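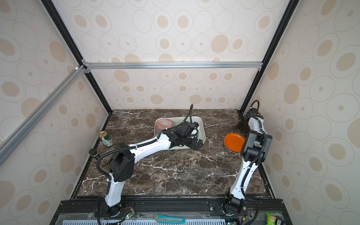 STELLVILLE - A shop that sells and lends odd dishes one piece at a time will open Thursday on Cadwaladr Street, in the ground-floor space that used to be a shoe repair business.

The shop is called Nura and is owned by Chanida Chaimongkol and Roald Lie, who ran it as a Saturday market stall for the past three years. It will open with nearly 400 plates, bowls, mugs and serving pieces, most of them secondhand and most without a matching partner. Hours are 9 a.m. to 6 p.m., Tuesday through Saturday.

Customers can buy single pieces outright or borrow them for up to a week. Borrowers pay a small deposit, and get it back when the dishes come home clean and whole. A chipped plate costs the borrower the price on its sticker.

"People at the market would ask if they could have a dozen plates for a birthday and bring them back Monday," Chaimongkol said. "We said yes to a few of them and wrote their phone numbers on a paper bag. Then it was every weekend, and we ran out of bag."

The stall had no room for more than a few crates, and Lie said the pair spent most of each Saturday morning unwrapping newspaper and most of the afternoon wrapping everything up again. Larger items, including platters and soup tureens, usually stayed home in a garage.

Lie signed a lease on the Cadwaladr Street space in January. The old shoe counter came out the same month. The shelves that replaced it run the length of one wall and are arranged by color, which both owners said was the subject of a long argument.

"I wanted them by size," Lie said. "You come in for a soup bowl, you go to the soup bowls. Chanida wanted them by color. We tried it my way for a week and the shelf looked like a dentist's office."

Orange turned out to be the easiest shelf to fill. Chaimongkol said she has always bought orange dishes when she sees them, and a good part of the opening stock comes from her own kitchen, including plates she and her sister ate from as children.
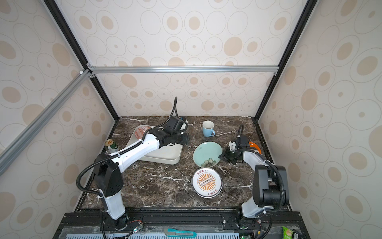
Much of the rest came from house clearances and from regular customers who were moving or cutting down. Mugs are the most common donation, and the shop has stopped taking any with company logos. White plates with a printed pattern in the middle are the next most common. Chaimongkol said plates with Chinese lettering sell quickly, and so does anything with a small cartoon character on it, mostly to parents who need a plate a child will agree to eat from.

A single large lot came from Brurkitz, a family restaurant on the north side of town that closed last fall. Its former owner, Tassanee Luangrath, sold the shop her serving bowls and trays and kept the dinner plates.

"My sons said to sell all of it," Luangrath said. "I told them I have three sisters and they all come at New Year. You can't hand out paper plates to my sisters."

She said she had been storing the restaurant's dishes in a spare bedroom and was glad to see the floor of it again.

Prices start at 70 cents for saucers and side plates. Most dinner plates and bowls are between two and five dollars. Serving pieces cost more, and a handful of older items are priced individually and kept on a high shelf behind the register. Nothing on that shelf can be borrowed.

The owners said each piece is checked for cracks before it goes out. Lie holds the dish by its foot, taps the rim with a wooden spoon and listens. A sound plate rings, he said, and a cracked one gives a dull knock. Cracked pieces are sold cheaply as plant saucers, from a box by the door marked for that purpose. Glazes that look worn through on the inside go to the same box.

Older dishes with bright glazes are a separate matter. Lie said the shop tests them for lead with swabs, and that anything that fails is labeled for display only. Shoppers who own old dishes can bring in one or two at a time and have them swabbed at no charge on Tuesday mornings, as long as the supply lasts.

The lending side of the business has already drawn interest from nearby. Yupin Thongsuk, who teaches an evening cooking class two blocks away, has reserved bowls for each of her sessions through the spring. Her students had been bringing dishes from home.

"Half of them forgot, and the other half brought something tiny," Thongsuk said. "I had one man eating curry out of the lid of a thermos. He didn't complain, but it wasn't a great advertisement for the class."

She said she asked for shallow bowls with a wide rim, in any color, and that an oval one would do as well as a round one. Noodles are easier to plate in an oval bowl, in her view, though she said her students are divided on it.
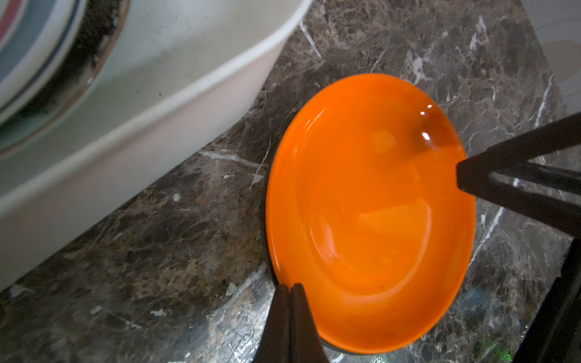

Some neighbors have practical concerns. Panya Intarasuk, who lives above the shop, said he was pleased to see the space in use again after a year of papered windows, but worried about noise when deliveries come in.

"Shoes are quiet," Intarasuk said. "A crate of plates is not quiet."

He raised it with the owners last month. Chaimongkol said they have since agreed to unpack deliveries only after 10 a.m. and have put rubber matting under the sorting area. Intarasuk said the matting has helped, and that he has bought a mug.

Parking on Cadwaladr Street is limited to one hour in front of the shop. Customers picking up large orders can use the alley entrance, which has a ramp and a wide door, but should call first so that someone can unlock it. Borrowed dishes go out in divided crates, and the crates have to come back too. Lie said the market stall lost several to people who found them useful for records.

Donations will be accepted at the alley door on Tuesdays and Wednesdays. The shop is looking for dinner plates, cereal bowls, trays and small pitchers. It does not need wine glasses, travel mugs or plastic storage containers, and it will not accept knives. Dishes should be washed and wrapped, and donors are asked to leave a name in case a piece turns out to have gone in the box by mistake. At the market, Chaimongkol said, that happened with a gravy boat that had belonged to someone's grandmother. It had been sold by noon, and the buyer gave it back the following Saturday.

The opening on Thursday begins at 9 a.m. Tea will be served in the shop's own cups, and visitors who like the one they are handed can buy it at half price after rinsing it in the sink at the back. A table near the window will be set with pieces from several shelves to show how mixed dishes look together.

Thongsuk plans to bring spring rolls. Reservations for borrowed dishes can be made in person starting the same day, and orders for more than six place settings need two days' notice.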